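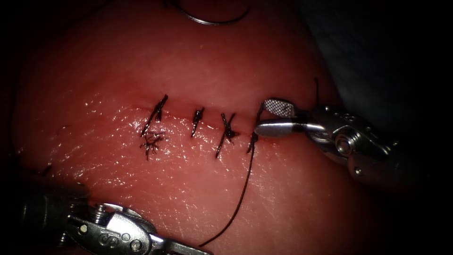
Practice pad with a row of stitches in black thread along the incision.

Suture Pads and Thread: Frequently Asked Questions

Which pad should I start with?

The Dallovico single-layer pad is the one we suggest for a first order. It comes with one straight incision already cut, so you can begin without a scalpel. If you have finished a basic course, look at the Semix layered pad, which separates into skin, fat and muscle and lets you practice deep stitches as well.

Can I cut my own incisions?

Yes. Use a number 15 blade and keep new cuts 2 cm apart. Cuts placed closer than that tend to run into each other once the stitches pull on them.

How many times can a pad be used?

It depends on your needle and how hard you pull. Our workshop pads are retired after 20 full closures. A pad is finished when the thread cuts through the edges under normal tension.

What thread comes in the kit?

Black braided thread, size 3-0, on a curved needle. The dark color is easy to see against a pink or red pad. Kit thread is for practice only. It is not sterile and must never be used on a person or an animal.

Why does my thread fray at the ends?

Braided thread opens up where it has been cut, and dull scissors make it worse. Long tails fray more than short ones. Trim to 5 mm after the last throw if you want a clean row. Fraying at the tails does not weaken the knot itself.

My stitches cross over and make an X. Is that wrong?

Not always. A figure-of-eight stitch has crossing strands by design. If you were trying for a simple interrupted stitch, check that the needle goes in and comes out directly across the incision. When the exit point drifts to one side, the strand lies at a slant and the edges get pulled sideways.

How far apart should the stitches be?

For the exercises in our booklet, 5 mm. Mark the pad with a washable pen before you start. Most people drop the marks after a few rows.

Why does the pad bulge when I tie?

The knot is too tight, or the pad is being squeezed in its holder. Loosen the holder first. The edges should meet and sit level — a slight outward turn is fine, a deep pucker is not.

Does the surface need to be wet?

No. Some teachers mist the pad with water to get used to a slippery surface. That does no harm, but let it dry before it goes back in the case. Do not use cooking oil, which makes the surface sticky and cannot be washed out fully.

How do I clean and store it?

Pull out all the old thread with forceps, wash the pad in lukewarm water with dish soap, and pat it dry. A little talc keeps lint off. Store it flat, out of sunlight, with nothing on top.

Can I buy thread and needles separately?

Yes, in boxes of 20 under the Gollex name. The Antunes needles we used to carry are out of stock until July.

Who wrote the exercise booklet?

Eino Nieminen, who teaches our evening course. Corrections can be sent through the contact form — please include the page number.

What is the return policy?

Unopened pads can be returned within 53 days. Opened pads and needles cannot be returned unless they arrived damaged.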